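A Place for Each Thing: Keeping Clocks and Soft Toys on a Small Wall

Project report, Gesa course in home and interior studies, second year

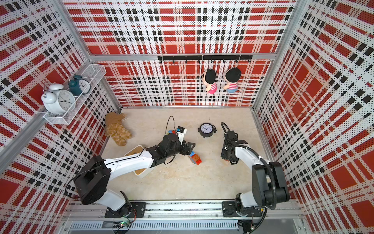
1. Introduction

Many people in our town live in one room, and in such a room the floor is used for everything. A toy that falls from the bed stays where it fell. An alarm clock is put on the floor near the pillow and in the morning somebody steps on it. Our group wanted to study this small problem in a practical way. We asked if a wall with only two simple holders, one wire basket and one hook rail, is enough to keep a few common things away from the floor, and which thing goes better to which holder.

We chose clocks and plush toys for the project. The choice may look strange, but it has a purpose. A clock is hard, it has a front side, and it must be read. A plush toy is soft and has no correct position, so a person can put it almost anywhere. If the same wall can serve both kinds, we think it can serve most of the small things in a bedroom.

The project was done in the Gautier building during the spring term, and the writing was finished in June.

2. The wall and the holders

The wall panels are perforated and have a plaid pattern in red, white and black. They were already in the room when we got it. At first we asked if we could change them for plain ones, because some members of the group were afraid that small objects would be difficult to see on such a strong pattern. We kept them, and I will return to this in section 5.

We used two holders.

The basket is a rectangular shelf of white wire mesh, open at the top. It is fixed on the upper part of the left wall, close to the back corner. We first wanted it in the middle of the wall, but in the corner it is less in the way of a person who reaches for the hooks.

The hook rail is black and has a row of small hooks. It hangs on the back wall, under the metal crossbar. The rail was ordered from Minik, the basket from Gresel. We did not compare different products, and the results should not be read as a test of these two firms.

The floor under the wall is pale beige. For our purpose the floor is the "wrong" place, the place where things are before tidying and where they return if the holder does not keep them.

3. The objects

Six objects were used:

Clock A, a white alarm clock with two bells on top
Clock B, a dark teal alarm clock, also with two bells
Clock C, a small round clock with a black frame and a white face
Doll A, black hair, pink and white striped top, pink bottoms
Doll B, black hair, pink and white striped top, light blue trousers
The bear, light brown plush

The two dolls are almost a pair and can be told apart most easily by the color of the lower clothes. We wanted this on purpose. In a family with two children there are often two toys which look nearly the same, and each child wants the right one back.

4. Method

Each object had to go from the floor to its holder 100 times. The clocks A and B belonged to the basket. The dolls, the bear and clock C belonged to the hooks. Three placements were not written down correctly and we took them out, so 597 placements remain in the table.

A placement was called good if the object was still in its holder after one minute. It was called failed if the object was on the floor before the minute was over. We did not give points for beauty. A clock that stood crooked but stayed in the basket was good, and a doll with the head turned to the wall was also good.

In addition we wrote short notes on each placement, for example "leans on the edge" or "only one loop on the hook". These notes were not planned in the beginning. They became more useful than the table, and if we did the project again, we would prepare a proper list of words for them.

5. Results

Of the 597 placements, 46 failed. The failures were divided as follows:

The bear: 27
Clock A: nine
Clock B: four
Clock C: three
Doll A: two
Doll B: one

The bear. More than half of all the failures came from one object. The bear has fluffy limbs, and it was hard to find a point where a small hook could hold it. When it was hung by the fur it looked safe for some seconds and then slid down. It usually came to rest on its side near the back wall. We tried to hang it by the arm, by the ear and by the label, and only the label was reliable, but we do not like this solution. A label is not made to carry weight every day. In our opinion the bear should have been in the basket from the beginning, and one of the clocks should have been outside it.

The clocks in the basket. Both clocks fit, but the basket becomes crowded. The clock that is put in first takes the middle, and the second one must find its place at the end. In the photograph at the beginning of this report the white clock leans partly over the edge of the basket, with the teal one standing behind it. This position is stable enough by our definition, but we would not want a child to sleep under it. The bells make the clocks high and heavy at the top, so a small push is enough to change the position.

There is one more weakness here. A clock in a basket should be readable, and the order matters. When clock B was put behind clock A, its face was partly hidden for a person coming from the front. We did not measure how well the faces could be read, so this is only an observation from the notes.

Clock C. The small round clock was the easiest of the three to hang. Its difficulty was on the floor. When it lies flat, it is low, and a person has to bend down and look for the edge. Two members of the group wrote that they nearly missed it, although it was in the open part of the floor.

The dolls. The dolls were the best objects in the project. They hang side by side, do not need much depth, and a child can see at once if one is missing. Hanging them on neighboring hooks worked as well as leaving free hooks between them. They were put on the wrong hooks several times, one instead of the other, but we counted this as good because our rule spoke only about the holder and not about the single hook. This was a mistake in our rule. For two children it is exactly the question that matters.

The pattern. We expected that the plaid would make everything more difficult. For the dolls it made little difference, as their light clothes are clear against the red and black parts. For the white basket it was less good. Where the white mesh is in front of a white stripe, the edge is not easy to see, and some of the notes for clock A say "put too near the edge". We cannot prove that the pattern was the reason. A second series on a plain wall would be necessary.

6. Discussion

The basket and the rail together take very little space, and for six small objects they are almost enough. The weak point is the division between them. We had decided before the first placement that hard things go to the basket and soft things go to the hooks, with clock C as the exception. It sounded logical at the table, but the results do not support it. The more important question is if the object has a loop or a narrow part. The dolls have a form that hangs well. The bear does not, although it is just as soft.

For a real bedroom we would now suggest:

Put the bear, or any round and fluffy toy, in the basket alone or with one light thing.
Keep alarm clocks with bells on a solid shelf with a flat bottom, lower than the basket is now.
Use the rail for dolls and for small clocks that can hang.
Sew a loop of strong ribbon on each soft toy that must hang, and use a different color for each child.

The height of the basket was discussed for a long time in the group and we did not agree. One side wanted it high, so that the floor below can be used. The other side said that a basket for toys must be where the child can reach it. Both are right, I think, and the answer depends on who tidies the room in the evening.

7. Limits of the work

We used only one basket and one rail. The objects were few, and none of them was really heavy. One minute is a short time, and a clock that stays for one minute can still fall in the night when the bell rings. We did not let the alarms ring during the placements, and I regret this, as it would have been simple to do.

8. Next steps

The next group will receive the wall with both holders. We have asked them to begin with the bear in the basket and to repeat the series with the loops sewn on. The ribbon is in the drawer under the window, together with the spare hooks and the tables with our notes.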